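Discover > Young Readers > Science at Home > Why We Measure

Why Do We Measure Things?

Long ago, people measured with their bodies. A cloth seller might use the length of an arm, and a builder might count footsteps. This caused arguments, as arms and feet come in many sizes. Today, people in most parts of the world agree on shared units, such as the meter and the gram.

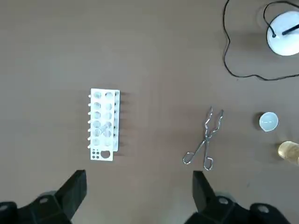
What Is a Unit?

A unit is an amount that everyone has agreed upon. If a ribbon is 24 centimeters long in Dresham, a ribbon of 24 centimeters in any other town will be exactly the same length. Units allow people who have never met to share recipes, maps and building plans. 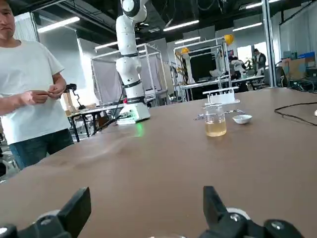
Careful measuring takes patience. A ruler should begin at the zero mark, and the reader's eye should be directly above the line being read. Looking down at the hands, as the man in the white T-shirt is doing, helps a person to work with small things. Readers may wish to measure the same pencil 5 times and write down each answer. The answers may differ slightly – this is normal, even for scientists.

How Do We Measure Liquids?

Liquids take the shape of their container, so they are measured by volume. Water in a narrow glass tube curves up a little at the sides. 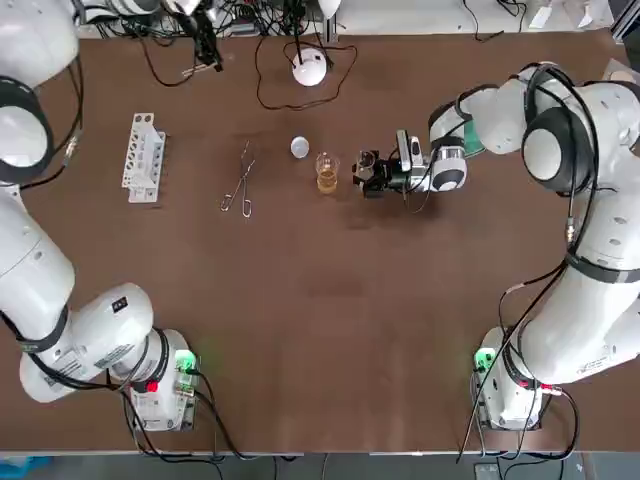

The correct reading is taken at the lowest point of that curve, with the eye level with the water.

Text by Cempaka Nugroho

Related Pages
Why Does Ice Float?
How a Thermometer Works
The Story of the Calendar
What Is a Shadow?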